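Household water use in the Bodness district has fallen for the third year running, and much of the change began at the kitchen sink. The district's supply dates from 1910, when a single main served 40 dwellings along the river.

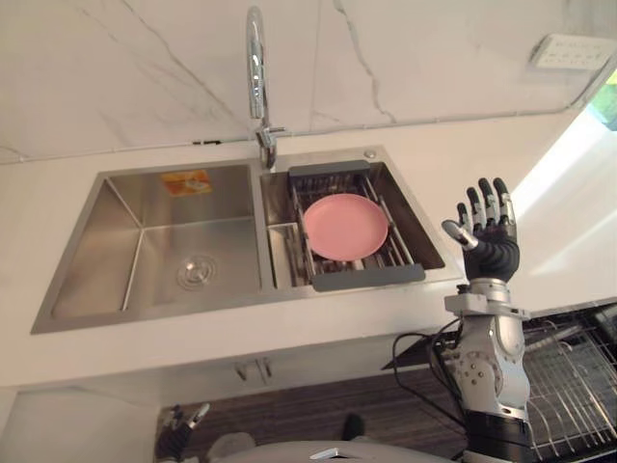 ## An ageing network

Marichka Chornovol, who directs the Nultden Water Trust, attributes the early losses to corroded joints. Replacement of the oldest mains commenced in October and will continue for nine months. 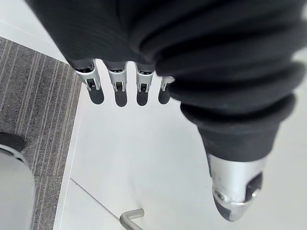
Residents were notified by letter before each closure, and no street was without supply overnight. The Trust considers this a modest achievement - previous works had drawn sustained criticism from ratepayers.

- **Metering.** Caroline Muli's team has fitted meters to 46 properties in Marquez Street, where readings are now taken weekly.
- **Kitchens.** Households are advised to scrape dishes before loading and to fill the kettle only as required.

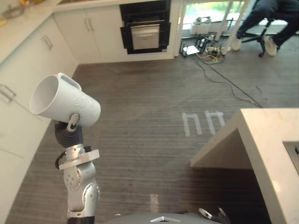
- **Gardens.** Watering is permitted before 9 in the morning. Rainwater tanks are exempt.

Antonina Holovko, a hydrologist, cautions that demand will rise again with the summer.
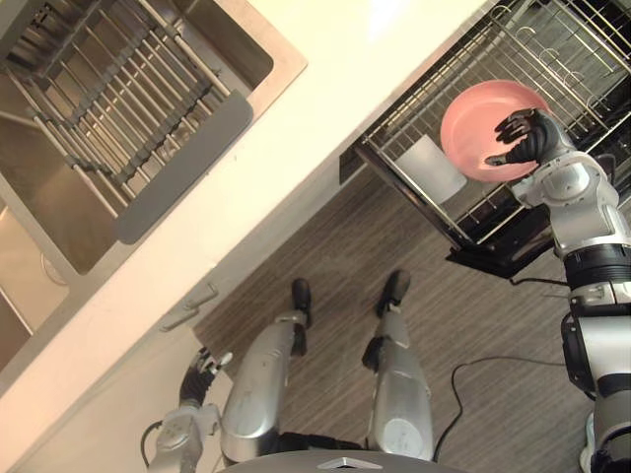 Her modelling favours a graduated tariff, under which the heaviest users would pay more per litre. The Trust will publish its draft schedule for public comment on 9/2/25.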